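The invitation said ten o'clock, and at ten o'clock there were eleven of us in the corridor at Taltau, holding paper cups and reading the fire notices. I had put on a tie. My brother-in-law had said it was the sort of thing you put on a tie for.

I repaired switchgear for the Illey works until the winter they stopped asking me in, and I suppose that was why I had been sent a card. Former staff welcome. Light refreshments.

"They'll do in an afternoon what your lot did in a week," said the man next to me, who sold packaging.

"Did you see that written down somewhere?"

"It's on the website."

Rok Ionescu came out to fetch us. I had trained him, for one summer, when he was nineteen and could not strip a cable without cutting himself. Now he had a lanyard and a way of walking backwards while he talked. He shook my hand for longer than the others and said it was good of me to come, and then he said it to the packaging man as well.

The room was smaller than I had pictured. I had imagined something with a yellow line on the floor.
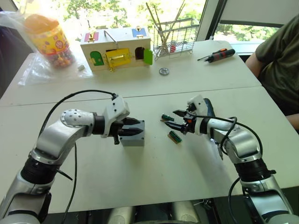

Sanska, March 27, 2019

I wrote the place and the date at the top of my notebook as I used to on a job sheet, and under it I wrote: two arms, one lock box, a jar with an orange lid. Then I couldn't think what else to put.

"Questions as we go," said Rok. "Please. We like questions."

"What's it making?" I said.

"It isn't making anything as such. It's learning the steps."

"Whose steps?"

He laughed, and a woman from Nikolovski laughed with him. Nikolovski had paid for the refreshments. She told us the arms could be put on a new task in 4 days, and that the old line had needed 53 people on each shift. I remembered the old line. I remembered roughly 30 people and a kettle, but I had not been asked to give a talk.

One of the arms moved. The packaging man leaned in with his cup held well out to the side. It moved the way my father used to go downstairs in his last year, getting each part of itself ready and then trusting it. I looked at the trees through the window for a bit. When I looked back it had gone perhaps the width of my hand.

"How often does it get it right?" I asked.

"It depends what you call right," Rok said.

"I'd call it right if the screw was in."

He didn't laugh at that. He came round and stood beside me, and lowered his voice as he had when he'd drilled through the wrong panel and wanted me to be the one to ring upstairs.

"We've done 410 goes at this one," he said. "I could show you the good ones on a screen. She wanted me to just show you the good ones."

"And what did you say?"

"I said some of them would know."

There was a small monitor on a bracket by the door, and he turned it so that I could see and the others mostly couldn't.
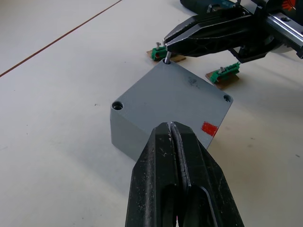
I bent down to it and took my glasses off, then put them on again. I had fitted more lids like that than I could tell you, in cold rooms, with the radio on, thinking of something else the whole time. I had never once watched myself do it.

"You'd have had it in by now," said Rok.

"I'd have had the box on the wall by now."

"I know."

"And you'd have been bleeding."

That made him smile, and for a second he was nineteen and had the plasters in his top pocket. Behind us the woman had got on to costs. The packaging man wanted to know whether it could do bottles. She said that in principle it could do anything, and he wrote it down.

"Is she right?" I said.

Rok looked at the monitor. He had picked up my pencil from somewhere and was turning it over.

"Ask me in July," he said.

They brought in sandwiches at half past eleven. I had two, egg, and took another for the bus.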